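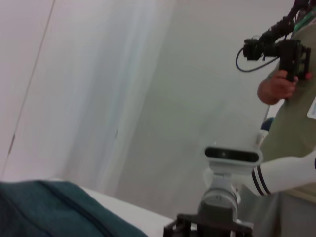

What's the best way to start walking a long rail trail if you've never done one? Pick the flattest section, go one way, and get a lift back from the far end.

Fri 21 October
Posted by Pumine Walker

I did the Pekar to Follura stretch on the weekend and I'm still buzzing. Old railway line, gum trees the whole way, hardly a hill!! My legs have forgiven me already.

It took me 6 hours with two very long sandwich stops. You could do it faster but why would you, there are wrens everywhere (the little blue ones!) and they hop along the fence beside you.

Favourite bit is the old timber bridge just past the Kashyap siding. You come round a bend in the cutting and there's the whole valley, all that grey-green colour. I stood there grinning like a kid.

Fill your bottles at Pekar. The tap at the siding was off when I went through and it's a long dry bit after that.

My step counter says I've done 381 km on this trail, in bits and pieces, since June. I used to drive to the letterbox, so I'm pretty chuffed.

Next up is the tunnel section! Taking a proper torch this time, my phone light was hopeless in the short one. If you've walked it, tell me how muddy it gets and whether the Follura bakery still does the apricot slice.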